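Fisheye on a hand-held gripper: swap the lens or swap the fingers first?

Posted by Viorica Toma
Tags: handheld grippers, wrist cameras, soft goods

Hi all, I'm comparing two setups for bedding tasks and going in circles a bit. Both are hand-held grippers with the camera looking down over the fingers. One has the very wide lens, the other (the Drundo kit) has a 90 degree lens and a much flatter picture. I've done 70 takes with each, mostly picking up a throw and spreading it over a made bed.

The wide one sees heaps more, but straight things go bendy and I'm worried the arm won't cope when we move the policy across. The narrow one looks lovely until the blanket drops out of view, and then I'm guessing. Typical moment from the wide one, fleece in the jaws, duvet rolled up along the wall:

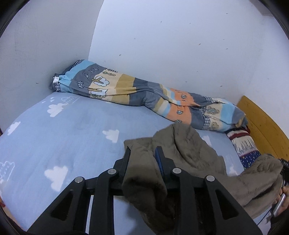
2 replies

Bahman Babaei
Keep the wide lens! I went through the same thing last July with a Trirkley arm and wasted a fortnight on undistorting everything before I gave up and trained on the raw picture. Yes, the wall corner comes out as a curve and the headboard looks like a banana, but it bends the same way every time, so the model gets used to it. What you can't get back is the bit of blanket you never saw. In yours I can follow the fleece from the fingers right across the sheet to where it goes over the side of the bed. Try that at 90 degrees from the same height, you'd lose most of it.

Two things I would look at, though. Your jaws don't match, there's a blue textured pad on the right finger and the left one is plain black. Mine slipped on fleece with one pad, so I'd put the same pad on both and redo a dozen takes before you compare anything else. And do your colour check on that cloud sheet, because a pale blue sheet under a window threw my exposure all over the place.

If you do want to flatten it later, calibrate once with the board close up, then again at arm's length, and keep both files. The Perrin mount shifts a tiny bit when you tighten it (ask me how I know) so mark the screw with a paint pen.

Estela Ibarra
i use the narrow one and its fine for cups and boxes, never tried blankets sorry. whats your frame rate? mine was dropping frames until i changed the cable

Viorica Toma (original poster)
Thanks both. Estela, I haven't checked for drops properly, will do that tonight. Bahman, I've got a spare set of pads in the drawer so I'll fit the other one tomorrow morning and run the throw again on both cameras. Did you glue yours or just use the double-sided tape?

Bahman Babaei
Tape, the thin grey stuff. Glue made a mess of my first set and I had to print new fingers.

Viewed 413 times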